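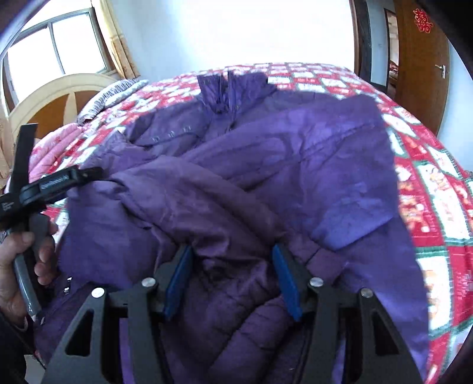
# Winter coats, put away at last

Fri 13 July and we've finally got round to the coats! Kurnbridge stays chilly so long that ours hang in the hall at Skalley until there's no excuse left. I do love this job – checking pockets, doing up zips, finding 28p and a bus ticket from January.

**The big purple one.** Stand-up collar, zip down the front and a colour that cheers up the greyest walk to the Strebel road. Five winters old and still my favourite thing to pull on.

**The patchwork bedspread.** Best folding table in the house, and so jolly – red and white squares, green borders and little cartoon animals all over. 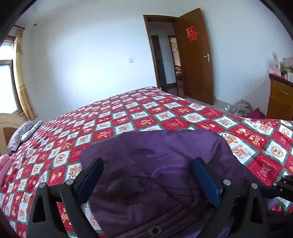 **Snaps and seams.** I'm very fond of a good metal snap, and the stitched band round this one is lovely up close. Next up is the Fara box, where the scarves live!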